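The Second Night Is Better

In praise of leftovers, with a few strong feelings about rice

I ate cold lasagna standing up for most of my twenties and I'd like to start by saying it was great. I'd get home late, open the fridge, find the dish with the foil on it and go at one corner with a fork until the corner was gone. No plate, no chair. My mother called this "eating like a burglar" and she wasn't wrong, but she also never once wrapped that dish up without leaving a fork-sized gap in the foil for me.
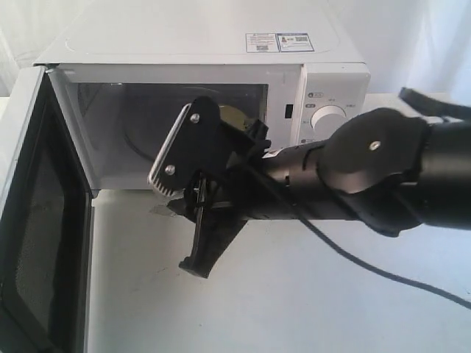
Miklós Szénási
Food columnist

I've been thinking about that lasagna a lot this winter, partly because I moved from a house in Stilthorpe with a big old range to a rental in Lurnano with a kitchen you could cross in two steps. I cook the same amount as before (I only know how to make soup for six) and there's one of me most nights. So I've become a leftovers person. A serious one. I label things now!

People get funny about leftovers. I have friends who'll happily pay for a stew that's been sitting in a restaurant walk-in since yesterday, and then go home and toss half a pot of their own because it's "old." I've watched a grown man scrape perfectly good braised cabbage into the trash while telling me about his grocery bill. I said nothing, which cost me a lot.

My grandmother wouldn't have understood the word at all. She had Sunday's chicken, and then she had the paprika sauce from Sunday's chicken, and then there was a soup with little pinched noodles in it, and at no point did anybody at the table say we were eating leftovers. It was just Tuesday's lunch by then, or whatever day it was. The pot went down, something got added, the pot came back up. I think she only really cooked from scratch when there was company or a funeral.

Anyway, what gets better overnight? Almost anything with liquid in it. Chili, goulash, dal, beef stew, any bean dish you care to name. The salt has time to wander around and the sharp edges come off the onion. I make a white bean soup with smoked ham that I flatly refuse to serve on the first day, and I've had guests sit there and smell it while I gave them eggs instead. They came back the next night, mostly.

What doesn't get better is anything crisp. Fries are gone the minute they cool and you should make your peace with that. Fried chicken is a special case because it's terrific cold, straight from the box, and anyone who heats it up is making two mistakes at once.

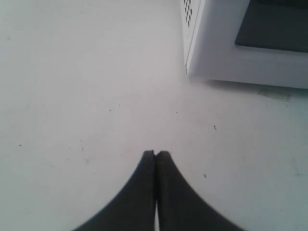

My own system, if you can call it that, starts with clearing a space. Before I put anything away I take everything off the counter, wipe it down and line up my containers with their lids off, like I'm about to perform surgery on a meatloaf. I do it on the one white surface I have, and I've come to like how bossy it is. White tells on you. You think it's clean, and then the light hits it and you've got a sprinkling of little dark specks and faint smudges like the ones in the photo just above, and out comes the cloth again. I used to have butcher block, which hid everything, and I now suspect I ate a fair amount of old pepper off it.

Then it's small containers, always. One big tub of curry is a threat. It sits at the back and you feel guilty whenever you reach past it for the milk. Three little ones are lunch. I write what it is and when I made it on a strip of tape, in fat marker, and I try to write it so a stranger could understand. I once left myself a container marked "the good one" and I still don't know what was in it, even after eating it. (Squash? There was definitely nutmeg.)

Soup gets ladled out shallow so it cools faster, and it goes into the fridge the same evening, even when I'm tired, even when there's a movie on. Rice I'm strict about. Rice gets spread on a plate, cooled quickly, boxed, and eaten the next day or frozen flat in a bag. I'm relaxed about nearly everything in the kitchen but I won't mess around with rice that's been sitting out, and I'll take it out of your hand if you try it at my place.
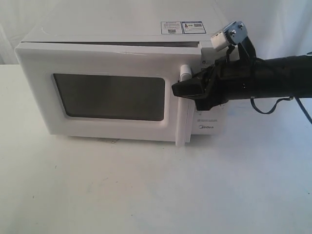 Frozen rice is a wonderful thing to own, though. Crack a piece off the slab, get a pan properly hot, egg, scallion, the last spoonful of whatever's in the nearest jar. I learned to do this decently by sitting at the counter at Sitthichai, a little Thai place down the hill from me, where the fried rice is so good that I asked the cook for his secret and he looked at me with real pity. "Yesterday's rice," he said. That was the whole secret. I'd been using fresh rice for years and wondering why it came out like pudding.

Now, reheating. Most of us do it too hard. We blast a plate on full power until the edges are lava and the middle is a glacier, then complain that the food was better the first time. Turn the power down to 50 percent and give it longer. Stir halfway. Put a splash of water on anything starchy and lay a damp paper towel over the top. Let it stand for a minute before you dig in, then give it one more stir and make sure it's steaming all the way through. I know, I know, the entire appeal was that it's fast. It's still faster than making goulash.

Pizza goes in a dry skillet with a lid. I'll argue about this with anybody. Low heat, a few minutes, and right at the end a few drops of water flicked in beside the slice (beside it, please) so the steam catches the cheese. The bottom crackles again. The first time I did it I laughed out loud, alone, in my socks.

Pasta in sauce does nicely in a pan with a bit of milk or stock. Mashed potato wants to be a pancake and you should let it. Roast vegetables that have gone limp can be chopped up and put under an egg, or blended with stock and called soup, and a stale heel of bread fried in olive oil on top will make it look as if you planned it.

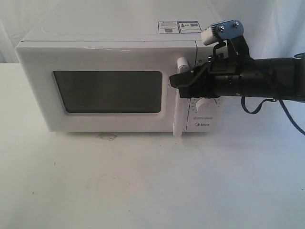
White countertop microwave, with a gripper at the door handle.

My favorite leftovers meal of the year so far happened by accident. The power went out along my whole street in Lurnano, and my upstairs neighbors and I carried down everything we thought wouldn't last and ate it by candlelight off my camping stove. There was half a pork shoulder, a pan of somebody's cornbread, my beans, a tub of pickled beets, and a bottle of Trandusora, a plum brandy one of them had been saving for no occasion in particular. Nothing on that table had been made for anything else on it. The beets went into the beans, the cornbread went under the pork, and we scraped every dish.

I've tried to repeat that dinner since, shopping for it and everything, and it came out fine. A little flat. I think the beans needed another day.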